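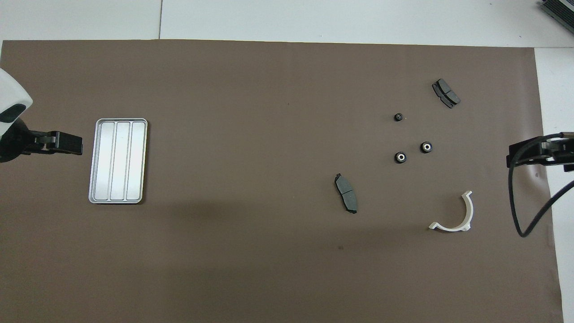 Small Parts, Flat Surface: Laying Out a Brake Job

Most of the time lost on a brake job is lost on the bench. The caliper comes off, the pads come out, and the hardware goes wherever there is room. An hour later someone is on the floor with a flashlight looking for a grommet.

The trade has several answers to this, and most of them cost very little. A mat, a divided tray and a fixed order of work will cover the average pad change. What follows is a look at how those three things are chosen and used, based on visits to two independent shops, Tultov and Zarholm, and on our own bench.

The mat

A brown-gray mat on a white table is a good combination for this work. Dark pads and black rubber both stand out well enough against a mid-tone surface, and a white plastic bracket is hard to miss on it. Black mats are common and hide dirt, but they also hide grommets.

Size matters more than thickness. The mat should cover most of the table so that parts do not end up on the bare surface, where round pieces roll. Tultov replaces its mats every October. Zarholm washes them with dish soap and keeps them until the corners curl.

The tray

A metal tray with three long compartments is enough for one axle. Raised rims keep the contents in when the tray is moved, and rounded corners are easier to wipe out than square ones. Plastic works too, although some solvents will cloud or soften it.

Start with the tray empty and the parts spread on the mat. Sorting straight from the bag into the compartments is faster, but it skips the inspection. At Zarholm the left compartment takes pads, the center takes rubber, and the right takes clips and brackets. Tultov runs the same three groups in a different order. Either is fine if everyone at the bench uses it.

The pads

Set pads down with the friction side up. The groove that divides the friction surface into two sections is then easy to see, and it can be checked for packed dust or cracks running out from its edges. Look along the side of the backing plate for lifting. The tabs at the ends of the plate should be clean and free of burrs, as they locate the pad in its bracket.

Keep pads spaced apart on the mat. Stacked pads trap grit between the faces, and an inner pad is easily confused with an outer one when the two are similar in shape.

Grommets and brackets

Grommets should be grouped by size. Check the bore as well as the outer edge, and press each one lightly to see whether the rubber recovers. Any that stay flat should be replaced.

Curved plastic brackets need a look at the hooked tip and at the point where the flange meets the curve. Both are thin sections -- a stress mark there usually shows as a paler line on colored plastic, but on white plastic it can be very hard to see. Tilt the part under a lamp and flex it slightly.

Storage

Zarholm keeps its spare grommets in a 48-drawer cabinet made by Kulirum, with one size per drawer. Tultov buys rubber in bags of 100 and keeps them in a closed box away from sunlight. Labels at both shops face the bench.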